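Religious dress at work: what I did for my law and society project

So, my project ended up being on religious dress and tribunals, which was not my first idea (my first idea was church bells and noise complaints, and I still think there's something in that). I switched in March after reading a long argument on a local forum about a bakery in Tellville that had told a counter assistant to take off her headscarf. Everybody in that thread was so certain! Half of them said the law was plainly on her side and the other half said an employer can ask for whatever uniform it likes. I wanted to know who was right, and I thought it would take me a weekend. It did not take me a weekend.

The question I settled on was this: when a worker and an employer fall out over something worn for religious reasons, what does the panel hearing the case care about most? I stuck to employment and left schools out completely, as they have their own rules and I'd have drowned.

I used the Herkell archive, which our library pays for, and searched it for decisions mentioning dress, jewellery, beards or head coverings. That gave me 194 results. Loads of them were no use (a surprising number were about safety boots), so I read the summaries first and then the full text of anything that looked promising. I also picked 4 cases to write up properly, two where the worker won and two where the employer did. The longest one ran to 1020 paragraphs, and I read every single one of them, mostly on the bus.

The case I liked best was the Frade one. Frade ran a chain of care homes and had a rule that staff must be bare below the elbow. A carer wanted to keep her sleeves down for religious reasons and offered to wear disposable over-sleeves instead. The firm said no without trying them out, and that's where it came unstuck, I think. The panel had no quarrel with hygiene as a reason. What bothered them was that no manager could say why the over-sleeves wouldn't do.

Drutitz went the other way. It was a warehouse, and the argument was over a necklace near a conveyor. The firm had looked at pinning it inside the overalls, written down what happened and offered the man a different job on the same pay. He turned it down and he lost. I felt a bit sorry for him, to be fair, but I could follow the reasoning.

My supervisor's main criticism was that I mixed up direct and indirect discrimination in my first draft. Fair enough, I did. I've rewritten section 2 so the difference comes in early, with the sleeves rule as a case of a policy that applies to everyone but lands harder on some.

If I had more time I'd look at the claims that settle before a hearing, as they never reach the archive and there must be plenty of them.

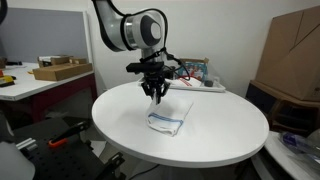 I'd also want to go back to that bakery thread and find out how things ended, as the last post I could find only said that the two sides were talking.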